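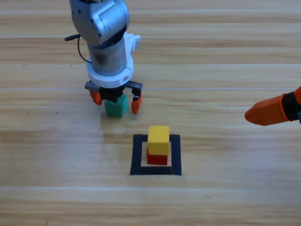
The stacking test at Zidurness, with the green cube still to go on top of the red and yellow.

Els Hoekstra won't let me touch anything until I've taken my watch off. She once scratched a wrist housing with hers (her own fault, she says cheerfully) and it bothers her every time the light catches it. So off comes the watch, into my coat pocket, and I'm handed a small hex key and a roll of black tape.

I've come to the Potow workshop in Zidurness to spend a morning on what Els calls the boring end of robotics, and I'm having a lovely time. The cell has two arms facing each other over a wooden table, and every so often the whole thing needs checking over from top to bottom. Cables first. She runs a thumb along the thin black one that loops out beside the wrist and has me do the same, feeling for stiff spots. A cable that's started to go feels like a drinking straw somebody has chewed.

Then the fingertips. They're bright orange, they're the bit that wears, and Els keeps a tin of spares on the windowsill next to the biscuits. This pair has done 3,918 grips according to the logbook, which is a proper paper one from a supplier called Meijer with a coffee ring on nearly every page. The pair before managed 1,057 before one of them split. Same batch, same screws! She shrugs at that. I want a theory and she hasn't got one.

My big moment is the tape. The old square had gone furry at the corners, so I peel it off and lay a new one, and the wood inside comes up noticeably paler than the rest of the table. It takes me three goes to get the sides straight. Els watches the third go with her arms folded and says "fine" in a voice I choose to hear as praise.

After that it's the cubes. Red goes down in the square, yellow on top of it, and the arm brings over the green. If the stack stands, she writes a tick. If it leans, she goes back into the Rudent software and nudges the height by a hair, then runs it again. Yellow is sitting a touch off to one side of red, and I ask if that matters. "It matters to me," says Els, already typing.

She does 5 clean stacks before she'll sign a cell off, and a wobble on the last one means starting over. We break for tea after the second. My watch is still in my coat, and I've no idea what time it is.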